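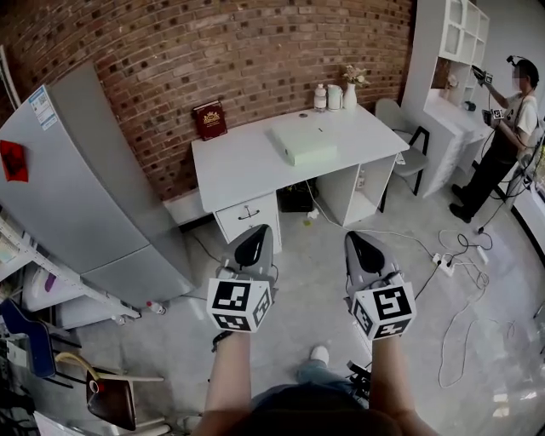 Page last changed: April, 2:10 p.m.

Rerklow Publishes Good Practice Code for Hand-Held Gripper Demonstration Work

SKOKGATE – Rerklow today released its Code of Good Practice for Hand-Held Gripper Demonstration, a set of 47 rules for companies and laboratories in which people carry out everyday tasks by hand so that robots can later be trained on the recordings. The Code covers the work area, the equipment, the treatment of operators and the handling of the recorded material. It may be used free of charge by any organization, large or small.

The Code was drafted at Rerklow's Skokgate office and reviewed over 10 months by member organizations, including Leiva and Zitside. Comments were received from operators as well as from engineering and safety staff. Where the two groups disagreed, the draft was tried out in working rooms before the wording was settled.

Existing safety standards deal mainly with machines that move under their own power. In demonstration work the gripper is moved by a person, and the risks are of a more ordinary kind: cables on the floor, tired wrists, a view narrowed by a headset, colleagues working close by. Rerklow's members had been meeting these risks with house rules of their own, which differed from site to site and were seldom written down.

Under the Code, every work area must have a marked walking route that is kept free of power strips and loose cable. Cables running from an operator to the floor must have enough slack for the full reach of the task and must be checked at the start of each session. Where 2 operators share a room, the lead operator sets the distance between them before either puts on equipment, and an operator wearing a head-mounted device may not change position without telling the other.

Seated and standing work are treated separately. Seated operators must be able to place both feet flat on the floor and reach the whole of the task surface without rising. Standing operators must be offered a chair within the work area. Straps worn at the wrist are to be adjusted by the operator, never by a supervisor, and an operator may stop a session at any time without giving a reason.

A further section concerns markers and calibration. Printed markers must be clean, flat and firmly attached, and a damaged marker takes the gripper out of use until it is replaced. Marker boards placed in the room are to be recorded on the room plan and left where they are until the session ends. Finger pieces and pads must be inspected before use – wear on these parts changes the grip and makes recordings hard to compare.
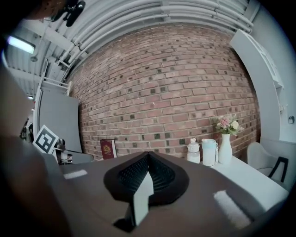
Hand-held gripper in use at a tabletop work area, with finger piece and pads in view.

The section on household settings drew the largest number of comments during review. Rooms furnished with desks, shelves and kitchen equipment are now common in demonstration work, and the Code asks that they be treated as workplaces in every respect. Items used as props must be listed. Bottles and other containers must be labeled if they hold anything other than water, and glass objects may be handled only when the task sheet calls for them.

On privacy, the Code requires that each person who may come into view be told of the recording and agree to it in writing. Faces must be blurred before any material leaves the site. Operators are entitled to see the recordings made during their own sessions and to ask that a session be withdrawn. Requests must be answered within 10 working days.

Organizations wishing to declare that they follow the Code may do so by completing a self-assessment form and keeping the supporting records on site. Sites that log more than 2000 hours of demonstration work in a year are also asked to arrange an outside review. Leiva and Zitside have both adopted the Code in full for their demonstration rooms.

The Code does not replace national law or any safety standard that already applies to a site. Where a legal requirement is stricter, the legal requirement must be followed. Robots that move under their own power are outside its scope, including those placed in the same room, and remain subject to the standards written for them.

Rerklow will collect comments on the first edition and publish answers to common questions on its website. Proposals for changes should name the rule concerned and, where possible, offer replacement wording.

About Rerklow
Rerklow is a membership body that prepares rules and guidance for automation workplaces. Its main office is in Skokgate. Copies of the Code and the self-assessment form are available from the Rerklow publications desk.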